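Cutting two-arm demonstrations into phases without losing your mind

A demonstration of a robot putting an earbud into its case is one long recording. A policy can be trained on it whole, and for short jobs it may even work. Past a certain length it pays to cut the recording into phases: reach, grip, bring together, place, close, let go. Our set from the Bruvgate bench has 2,250 episodes, and Cristian Cusi cut the first 186 by hand before asking for a raise and then, more usefully, a script.

What follows is the method we ended up with. You need synchronised video from both wrists and one fixed view, the joint log for both arms, and a supply of tea.

Start with the wrist views. They show contact far better than the overhead view does, and they will also show you every scuff your table has collected.

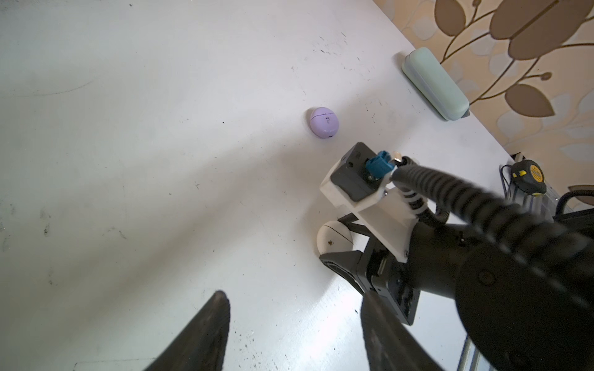

Step 1. Find the gripper events

Take the opening width of each gripper over time and smooth it lightly. Mark every point where it stops closing before it reaches zero (probably holding something) and every point where it starts to open again. Do the two arms separately. It is tempting to merge them now to save ten minutes, and it will cost you an afternoon in Step 3.

Ignore any event shorter than 13 samples. Operators fidget. Maribel Mamani, who is our best operator by some distance, opens and shuts the left gripper while she thinks, and our first version of the script credited her with picking up a great deal of air.

Step 2. Check the events against the overhead view

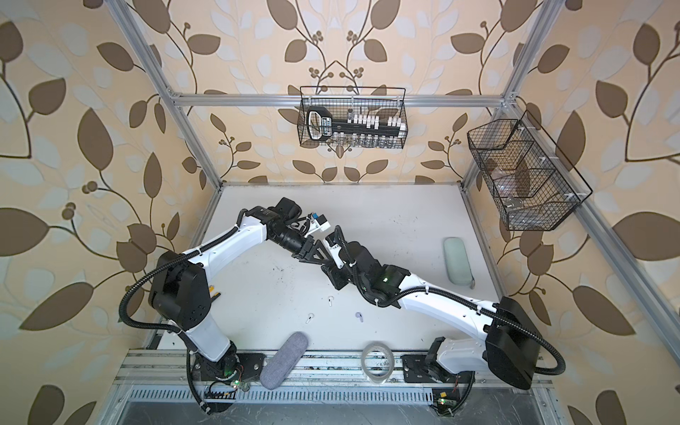
Gripper width tells you that something has been pinched, with no opinion on what. We keep a short list of objects for each session and have a person choose from it at the start of each grip. Put every object on the list, including the dull ones. With two white earbuds and a lavender one on the same table, "earbud" is a useless label, and a small blue-and-white block between the fingers deserves its own entry too. Write the colour first, then the thing: "white earbud", "lavender earbud". If you can't tell which it is from overhead, go to the wrist view, and if you still can't tell, use "unsure" and move on. We have a healthy number of unsures and the world has kept turning.

Step 3. Line up the arms

Lay both event lists along one timeline. A phase begins when either arm has an event, unless the other arm has one within 90 milliseconds, in which case treat them as the same event. Handovers are where this matters.

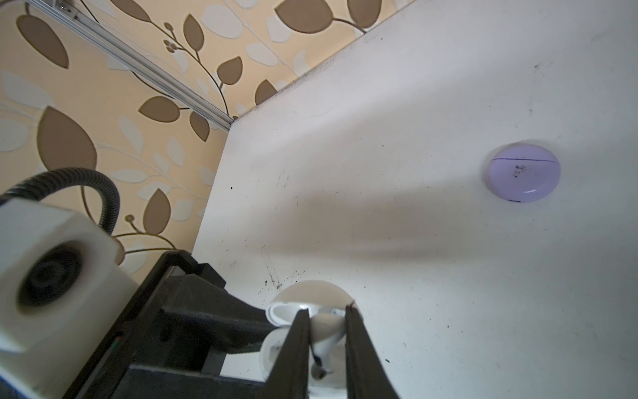
You will be left with some very short phases. Join each one to the phase before it, except when it ends in a release. Short releases are real, and throwing them away taught an early policy that letting go was optional. It was a very loyal policy. It was no good at anything else.

Step 4. Name the phases

Use verbs, and use few of them. We tried a long list borrowed from the Flesness notes, and two labellers given the same episode agreed mostly on when lunch was. Name one phase for the pair of arms, then add a tag for whichever arm is holding still.

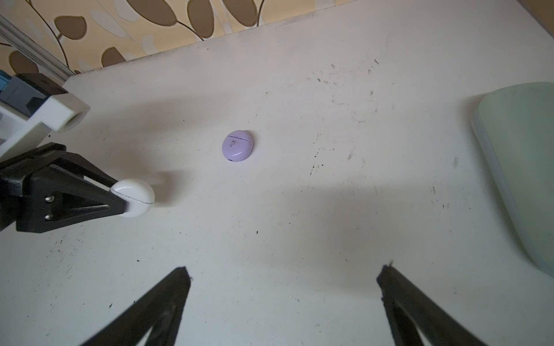 Wrist view: the white disc is in the other arm's gripper, the lavender one is flat on the table.

Step 5. Train, then be suspicious

Train one policy on the whole episodes and one with the phase label as an extra input – same data, same seed, same number of steps. Ours did better with the labels on placing and no better at all on reaching. Before you celebrate, shuffle the labels and train a third time. If the shuffled version does just as well, your labels are decoration. Ours got worse when shuffled, and I have rarely been so pleased to see a robot miss.

Keep the hand-cut episodes out of training and use them to score the script. Re-run that score whenever somebody adjusts the smoothing, which in our group means October, when the new students arrive.

Related
Reading a joint log when the clocks disagree
The Hernier placing task: setting up and resetting
Bermúdez smoothing, and when to leave it alone
How many labellers is too many?

Contact the bench team | © Bruvgate Manipulation Notes | Back to top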